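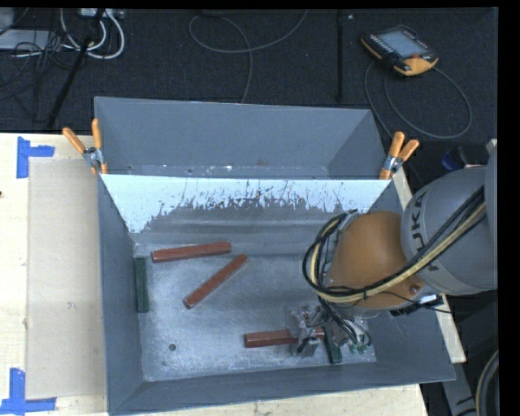

Plalell have announced, for the third time since March, that they are "close to a decision" on the manager's job. Close in the way Kova is close to the sea, presumably. You could get there by bus, but you'd want sandwiches.

Meanwhile the team carries on losing. The 2-0 at Skostix was at least quick. Both goals came inside 20 minutes, after which the home side lost interest and we spent the rest of the match passing it sideways in front of around 60 travelling supporters, several of whom had begun a crossword. Our one shot went out for a throw-in.

The club's statement says the squad is "in transition". We have used 35 players this season, so it must be quite a long transition, and the left-back is still a right-back. Season tickets go up again regardless. The board would like 2,000 of us to renew early, before the new manager is named, and I can see why they'd prefer it that way round.

Ho at home next, kick-off at three. They haven't won away all season and will be looking forward to it. The pie hut has changed its supplier and the early word is good, so do come.

Contact the newsletter | © Plalell Supporters' Newsletter | Back to top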